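Sweeping, and why I gave up on the vacuum (for now)

I have a complicated relationship with my floor. When we moved into the place on Ratmont I thought the big cream tiles were the best thing about it – shiny, cool under your feet, light bouncing everywhere in the morning. I sent a photo to Malsha before I'd even unpacked a single box and she wrote back, "pretty, but you're going to see EVERYTHING on that." Reader, I see everything on that.

Every crumb. Every hair. Every little bit of paper that comes off a package. At four in the afternoon the sun comes in through the window grille and I can spot a cracker crumb from the other end of the room. On our old carpet I could go a week and a half and feel perfectly fine about myself. (I was probably living in filth, but I was happy!)
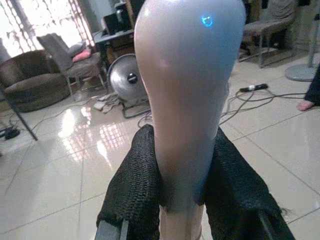 So in February the vacuum died. It made a noise like a blender full of coins and then it made no noise at all, and the repair guy over at Flatbridge wanted 153 dollars to look at it and order the part. I said I'd think about it, which is what I say when the answer is no. On the way home I stopped and bought a hand brush and a dustpan, the kind on longer handles so you don't have to get down on your knees, and I figured they'd tide me over until I made up my mind.

And you know what, I've kept using them! I still haven't called him back.

The main thing is that I sweep more often, because there's nothing to plug in and nothing to drag out of the closet. I see a bit of something on the floor, I grab the brush, it's gone, I go back to whatever I was doing. With the vacuum I'd put it off until there was enough mess to make it worth the trouble, and then the whole job took forever and I was in a bad mood for it.

There was a learning curve, though. My first few tries I was swinging that brush like I was playing hockey, and on a slick tile floor everything just shoots off under the nearest piece of furniture. My neighbor Parvathi watched me do this once and could not take it. She used to clean offices at night and she has opinions. Short strokes, she told me, and keep the bristles down on the floor at the end of each one so you don't flick. Pan flat, front edge right up against the tile. If the pan tips even a little you get that annoying line of dust that never goes in, no matter how many times you back up and try again.
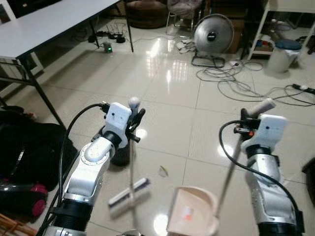
The other thing she got me doing is starting at the walls and working toward the middle. I always did it the other way around, and I had a whole ring of fluff around the room that I swear was getting bigger. Chairs get pulled out first, then under the table, and that's the spot I dread. All those chargers and cords! I've been meaning to get them up off the floor with some clips, and every time I sweep I say it out loud, and then I finish sweeping and forget for another two days.

Grout lines are their own problem. If you sweep straight along them the fine stuff settles right in, so I go across at an angle. It's slower but I don't have to do it twice.

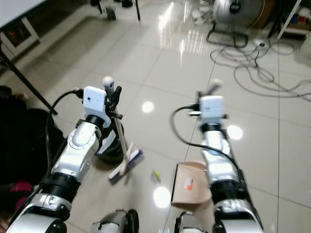 Blue bristles, beige dustpan, and yes, the sticker is still on it.

I did look up new vacuums last night and the one I liked was 400 dollars, so I closed the tab and went and swept the hallway. Kasun says he'll sell me his old Greller cheap if he ever gets around to buying a new one. I told him there's no rush. If any of you have a good way of keeping cords off the floor that doesn't involve drilling, leave me a comment, please!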